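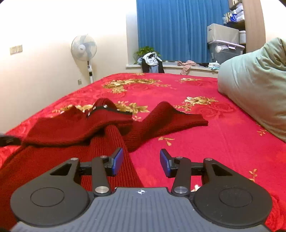 A dark red sweater spread out on the bed.

The Cup Is the Problem
Most dogs that gain weight over the winter are fed the same meal they were fed in the fall. The scoop is where the trouble starts.

By Eyerusalem Gebreyes

Balta is a seven-year-old Labrador mix with a thick neck and a poor opinion of stairs. At his checkup on 3rd March, the second in five months, the scale at the Saludo clinic in Gundden showed that he had gained weight again. His owner reported no change in diet. Two meals a day, same bag, same cup.

Amanuel Sisay, the veterinary technician who runs the clinic's weight program, asked to see the cup. It was a plastic drinking tumbler. Filled the way the owner filled it, with a low mound above the rim, it held a good deal more than the eight-ounce measuring cup the feeding chart on the bag was written for. When the contents were weighed and the treats were added in, Balta's daily intake came to 1,102 kilocalories. He had been cleared for far less.

"People give me a number of scoops," Sisay says. "I need a number of grams."

Volume and weight

Dry dog food is sold by weight and fed by volume. The calorie statement on the label usually gives both figures, kilocalories per kilogram and kilocalories per cup, and owners tend to read the second one. Balta's food is listed at 357 kilocalories per cup. That figure assumes a level cup of settled food at a density the maker measured when the label was drawn up.

Density varies. Small kibble packs tighter than large kibble, so a change of size within the same product line can change the meal. Food near the bottom of a bag contains more broken pieces and dust, and these fill the gaps between whole pieces. A scoop pushed into the bag and shaken comes out heavier than a scoop that has food poured into it. Two people in one house can use the same scoop and serve different meals.

The clinic has been keeping feeding records from 262 households since it started the program. Owners fill in a one-page form and then portion out a normal meal at the front desk, using their own scoop brought from home. Sisay weighs it. He is careful about what he claims from the records – they come from people who already had a reason to be there – but he says the errors run mostly in one direction. Owners of small dogs do worst. A spare tablespoon is a rounding error for a mastiff and a large part of dinner for a Chihuahua.

Setting the amount

The clinic begins with the dog's ideal weight, estimated from a body condition score, and calculates resting energy needs from that. A multiplier is then applied for age, neuter status and activity. Activity is the term owners most often overstate. A leashed walk around the block, with stops, adds very little. Many dogs walk less from December through February, and the ration is rarely cut to match.

The result is a daily calorie target. Treats come out of the same total, and the clinic asks that they stay under a tenth of it. What is left is divided by the kilocalories per kilogram on the bag, which gives the day's food by weight.

For Balta, Sisay set up the following routine:

Weigh the full day's food each morning on a kitchen scale set to grams.
Put it in one lidded container. Both meals come out of it.
Take 20 grams out of the container for training, and use that kibble in place of biscuits.
Write down anything else he eats, including table scraps and pill wraps.
Weigh him every two weeks, on the same scale, before breakfast.

The scale does not need to be costly. The clinic uses a Brolix model with a flat steel plate and a tare button, and any digital scale that reads to one gram will do the job. Spring scales are less useful at small loads.

Rate of loss

The target is one percent of body weight per week, with two percent as the upper limit. Faster loss costs muscle. If a dog needs a deep cut to lose anything at all, the clinic moves it to a food made for weight loss, which carries more protein and more of most nutrients per calorie. Cutting a regular food too far can leave a dog short of them. Dogs that gain on a weighed ration are tested for thyroid disease before the ration is cut again.

Plateaus are common after the first month. A lighter dog burns less, and the target has to be worked out again from the new weight.

Balta has been on his weighed ration for two weeks. The first reading was down slightly, within the range that a full bladder could account for, and Sisay has entered it without comment. The next full review is in April. The tumbler has gone back to the kitchen cabinet.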